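Gundon Residents' Board > Council & Local Matters
Doorbell cameras on Pesham Road: council wants access
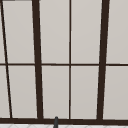

gildweller
Has everyone had the letter? The council is asking households to sign up to Skiten, a scheme where your doorbell footage goes into a shared store that council officers can search. It's voluntary, and they'll keep the clips for 9 months. I have nothing against catching whoever keeps nicking the planters, but I didn't buy a doorbell so that someone in an office could learn what time I put the bins out. If they want us all to be transparent they might start with themselves. A big window made of pale grey panes you can't see a thing through would do nicely as the council's crest.

Bogdan Dobre
I've signed up. My van was broken into in August and the police asked me for footage I didn't have, because my camera was pointing at a hedge. If the chap three doors down had been on Skiten we might have got somewhere. You all carry a phone that knows where you are at three in the morning, and a doorbell is where you draw the line?

gildweller
Sorry about the van. But you could have knocked on his door and asked.

Bogdan Dobre
I did. He'd wiped it.

pesham_pete
Page 3 of the letter, small print. "Footage may be shared with partner bodies." Which ones? I rang to ask and was told the list was confidential for reasons of privacy. I had to put the kettle on after that.

Woo-jin Shin
I used to work in records at a different council, so for what it's worth: the clips aren't what would worry me. The log of who searched for what is the bit to ask about. If there's a log, and residents can request it, I could live with the scheme. If there isn't, I'd keep my doorbell to myself. Also, whoever signs up is agreeing on behalf of the postman and the people opposite, who haven't been asked.

pesham_pete
Is there a log?

Woo-jin Shin
The letter doesn't mention one.

mrs_t_gil_lane
They want 1000 homes and have 396 so far, according to the woman at the library desk. My own doorbell has not worked since I got it so they are welcome to everything it sees

Bogdan Dobre
397 if you count my hedge.

gildweller
I've written to ask about the log and the partner bodies. Will post the reply when I get one. Bogdan, for pity's sake move the camera.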